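Can a town press office refuse to answer one reporter?

I write for a small local paper in Clulstead. Since February the mayor's spokesman has stopped replying to my emails. He still answers the other outlets. At the last briefing he took 4 questions and skipped me each time. Is he allowed to do that, and is there anything I can do?

pravby_reader
In most places, yes. A spokesman can pick who he talks to. Records are a different matter. File a written request with the clerk and the town has to respond whether they like your paper or not. Check your state's deadline first. Mine took 8 days - faster than the press office ever was.

Being kept out of the room is more serious than being ignored in it. If they bar you from a briefing that's open to other press, talk to a lawyer or your state press association.

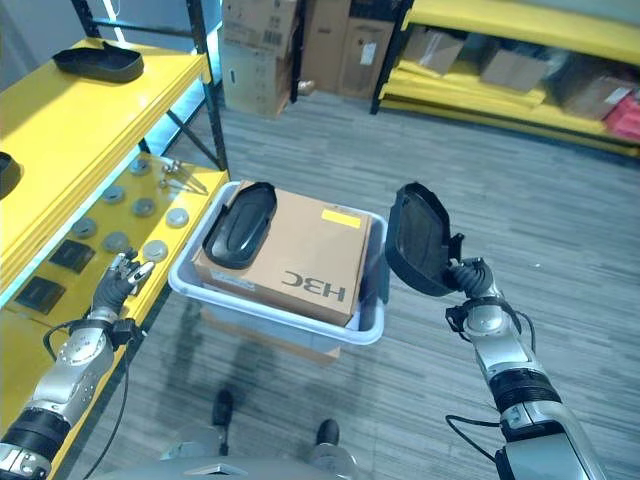
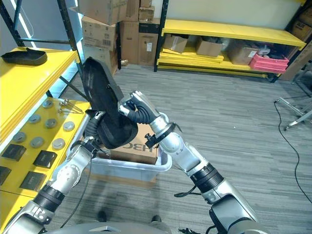
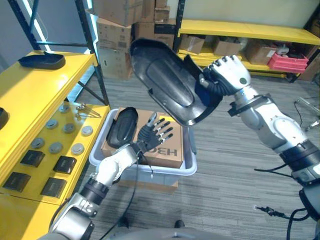
Box in the gray bin (first), black shoe (second), black plastic tray (third)

Ok
They all do it. Vote him out.

lurwood77
You can't vote out a spokesman, he's hired. I covered council for 3 years and this is what worked for me. Send your questions by email the day before, with a clear time you need an answer by, say 4 p.m. If nothing comes back, print that the office did not respond. Do it every time and keep the wording the same. Also call the council members directly. Some of them like to talk, and the mayor's office usually gets in touch once it sees them quoted. Save all your emails in case you need to show a pattern later.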